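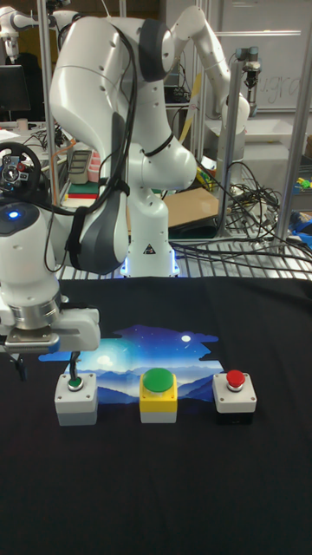
The gripper and the leftmost button box.

Overview Files Issues Wiki Releases

Valum Hail Reports

A small table of hailstorms as described by the people standing under them, or more often by the people watching from the kitchen. Each row is one report sent in to the Valum weather page from Bulberg, Cistamcombe or Ross, with the size of the hail given the way the sender gave it. Mostly that means food.

Last updated 7 January 2021. There are 572 reports in this release.

What you get

The release has 3 files, all plain CSV with a header row:

- reports.csv has one row per report.
- terms.csv lists every size comparison used in the reports, with a low and high diameter in millimeters.
- storms.csv groups reports into storms, as far as that can be done by someone who was not there.

Join reports to terms on term_id, and reports to storms on storm_id. Text is UTF-8. One sender put a hail emoji in the notes, or what they believed was a hail emoji, and it has been kept.

Columns in reports.csv

report_id: an integer. It goes up with time received and not with time of hail. Some people sit on a report for a week.

place: Bulberg, Cistamcombe or Ross. "Between Bulberg and Ross" was assigned to whichever the sender named first.

observed_at: local time as stated. When the sender wrote "teatime" or "just as I'd hung the washing out," this is blank and the wording is in notes.

size_text: the comparison exactly as written, spelling included.

term_id: the comparison after cleaning. "Golfball," "golf-ball" and "gofl ball" all end up in the same place.

measured_mm: filled in only when the sender says they used a ruler, calipers or some other object with numbers on it. It is mostly empty. I wouldn't build anything heavy on it.

damage: none, plants, vehicle, roof or other. "Other" includes one trampoline.

notes: free text. Street names and phone numbers have been removed, along with a long paragraph concerning a neighbor's hedge.
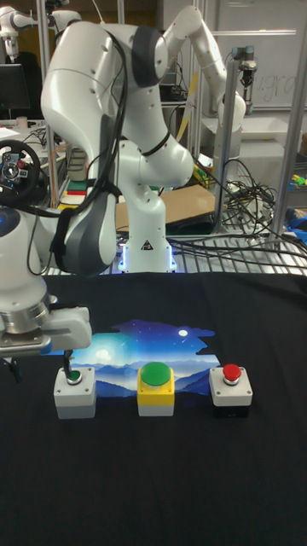

3 min read

About the size terms

There are 47 distinct terms in terms.csv. Pea and marble do most of the work. After that the list thins out into territory where the sender clearly looked around the room for something round: a mint, a radish, a ping-pong ball, the knob off a dresser drawer.

The millimeter ranges were set by hand. For manufactured things I went by the ordinary size of the object. For produce I bought some and measured it, which explains why the range for "grape" is wide and the range for "cherry tomato" is wider. "Egg" was a problem. It is assumed to be a hen's egg, measured across the short way, unless the sender says otherwise. Two senders said otherwise.

Where a report gives a span, such as "pea to walnut," term_id holds the larger term and size_text holds the whole thing. If you want the smaller end you'll need to parse it yourself. There is no standard for how people join two vegetables in a sentence, so good luck.

Terms that could not be given a diameter ("huge," "like gravel but angrier," "biblical") have a row in terms.csv with both size columns empty. Please don't fill these with zero. A version that did this went out early on, and for a few days the worst storm in the table had an average stone of nothing at all.

Filtering

Any measured_mm above 80 has been blanked and flagged in a column called over_cap. The cap is a judgment call. In each flagged case the likeliest cause was a slipped decimal point or inches typed into a box that said millimeters. The original number is kept in notes so you can disagree with me in private.

Duplicates were removed when the place, time and wording all matched. If two people in one house each reported the same storm in different words, both reports stay. They often disagree about the size, and I'm not going to get between them.

Known problems

Reports follow people. Cistamcombe has far more rows than Ross, and that tells you where the weather page gets read. It says very little about hail. Don't use this table to decide where to park.

Night is badly covered. Hail after bedtime is reported the next morning from the shape of the lettuce, and observed_at is then whatever the sender guessed.

August is overrepresented. Part of this is thunderstorms and part is people being home with the windows open. I have no way to separate the two from inside the table.

Sizes run large. A stone that hits your own car is bigger than the same stone in the road. Compare the rows that have both a term and a measured_mm and you'll see the pull for yourself, though there aren't many such rows and they come from the kind of person who owns calipers.

Graupel and sleet turn up under the heading of hail. A few rows are marked soft in notes, where the sender mentioned that it squashed. The rest can't be told apart after the fact.

Storm grouping is loose. Reports less than an hour apart in neighboring places share a storm_id. This has merged at least one pair of storms that the people of Bulberg consider entirely separate, and I have had the email about it.

Good uses, less good uses

The table works well for teaching text cleaning, for looking at how people estimate size, and for anyone who wants a join exercise with some personality. It has been used to test a form that suggests comparisons as you type. That form now offers "radish."

It is no good for climate trends, insurance claims or settling arguments in a pub. The reports were not checked against radar. None of them was checked against anything, unless you count the trampoline, which came with a receipt. 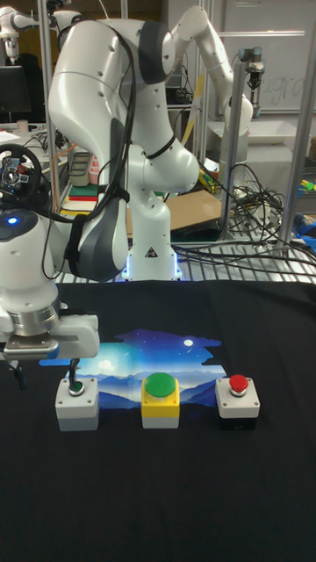
Loading the files

Any CSV reader will do. Read report_id and both join keys as integers, and leave everything else as text until you've looked at it. Watch out for size_text if you go through a spreadsheet — "5-10" (meaning millimeters, meaning hail) will be turned into the fifth of October or the tenth of May, depending on where your computer thinks it lives.

Commas inside notes are quoted. Line breaks inside notes were replaced with a space.

License and credit

Use it for whatever you like, including commercially, if you can think how. Please credit "Valum Hail Reports" and mention the release date, as the term ranges do change between releases. Lime is under review.

Corrections

Open an issue with the report_id and what you think is wrong. Requests to upgrade your own hail need a photo with a ruler in it. A coin is fine too, if you say which coin.

14 shares 6 comments

Related
Valum Rain Gauge Totals
Bulberg First Frost Dates
Ross Fog Log (unmaintained)
Size Term Suggester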